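Rernby shared room, minutes, 21/02/2021

Sigita Mägi in the chair. Last minutes agreed, though the line saying the toiletries were "now sorted" was struck out as hopeful.

1. Toiletries on the big table
The Neagu plan is to keep tubes and small bottles in separate trays. The chair asked how this differs from the plan dropped in February of last year. The reply was that the trays would have labels. The meeting was not convinced, but agreed to try it for 15 days.

2. Labels
Raline has quoted for a pack of 200. It was doubted that we need a pack of 200. Sigita to ask for a smaller one.

3. Tubes
Long talk on whether tubes should stand on their caps or lie flat. The claim that standing them up "saves a lot of room" came with no measurements and was noted as a claim only. Cap down until the next meeting.

4. Glass bottles
To stay on the table and off the upper level. One objection, that this is fussy. Carried anyway.

5. Any other business
Skolon's offer of a second cabinet put off again. No price given.
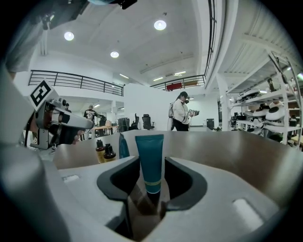

Where do the small glass bottles go under the new plan?
In a tray of their own on the big table, apart from the tubes.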